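Skitum Community Help
Reading time: 2 min
Print | E-mail

Keeping a good distance between objects and tool – is there a rule?

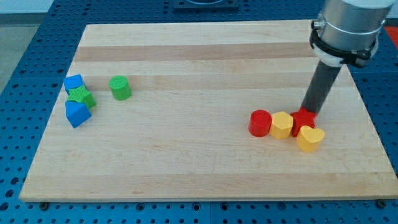 I am writing the work rules for our small arm cell at Negussie, and I am stuck at the paragraph about spacing. The old text says only "objects shall be placed with sufficient distance", and each operator reads it differently. One says a finger width, another says it is fine if they do not fall. In our setup the blue prism, the green star and the blue cube lie close together on the left of the board, while the green cylinder stands alone, and the yellow pentagon touches the red cylinder. Is there a standard which gives a minimum gap, or must I write my own number? And should touching objects be forbidden, or only noted in the log?
– posted by Mirula, 14th August

tablebolt
I do not know any standard that gives you this gap. The safety standards speak of people, speed, force and guarding. How you lay out small blocks is your own procedure, so write your own number and say how it was found. We took the widest part of our tool, added 13 mm, and wrote the result in the sheet as the minimum free space on the side where the tool comes down. Measure at the tool and its clamp, both, if the clamp goes low. Tall pieces next to flat ones need a separate line in the rules.
For touching objects I would not forbid them. Give them their own layout class, "contact", and let the operator mark it before the start. Then you can compare the runs later – ours were useless for the first 18 layouts, as the classes were mixed.

flivurus_user
just leave 30 mm everywhere and you are fine

quiet_gantry
30 mm everywhere works until the board is full. I agree more with the first reply. Please also write who is allowed to move an object by hand, and that the arm must be stopped in a safe state before a hand goes over the board. In our old rules this was on page four and people did not read so far. Now it is line one.

This site uses cookies to remember your settings. Accept | Read more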